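Tips for Showing a Gripper How to Handle Laundry

By Ama Annan

If you've signed up to record household chores with a pair of hand-held grippers, laundry will probably be the first thing they send you, and I want to say right away that it's a lovely place to start. Nothing breaks! I've been doing it since March for the Baidoo project (mostly folding, some sorting, one very long afternoon of fitted sheets), and these are the habits that have stuck with me.

1. Fold it by hand first. Pick the garment, put the grippers down, and fold it the way you always do, only slower. You'll notice which corner you reach for without thinking, and that's the corner you want the gripper to reach for too. My own hands go for the hem. My sister's go for the shoulders, and her recordings come out every bit as good as mine.

2. Keep your elbows loose. The grippers don't weigh much, but after 40 folds in one sitting you'll feel them. I stop after every 7 and shake my arms out, and I drink some tea if there's any left in the pot.

3. Take a small pinch and wait a second. Fleece is thick and springy, and it's tempting to grab a great big handful of it. A point or a corner between the fingertips is plenty. Close the fingers, pause for one breath, then lift. If you're using both hands, pinch with one and bring the other in open, with the fingertips facing each other.
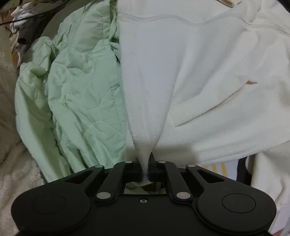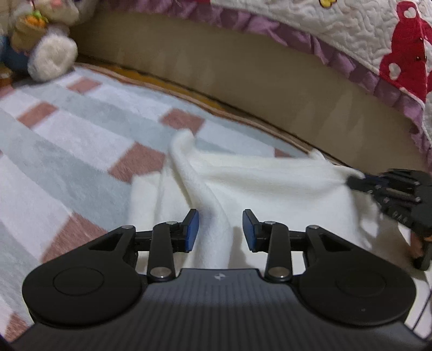
White fleece in both, first in with the other clothes and then on the rug.

4. Pull toward yourself gently. When you stretch a piece out, let the cloth tell you when it's flat (you'll feel a little tug through the handle). Yanking makes the far side hop, and then you've got a fresh wrinkle to chase all the way across the floor.

5. Leave your mistakes in. This was the hardest one for me! If you drop a sleeve, pick it up again at the same easy pace and carry on. The people at Drorneck, who go through my recordings, told me they like seeing a slip and a second try, so please don't stop and start over every time.

6. Change the mess between rounds. Scoop everything up, give it a good toss, and let it land however it likes. Put a quilted piece in with the fleece, or a blanket, or something with a long sleeve that tangles.

7. Write down what you did. I keep a plain notebook by the door, one line per round, with the garment and anything odd that happened. I'm up to 252 lines now and my handwriting has not improved.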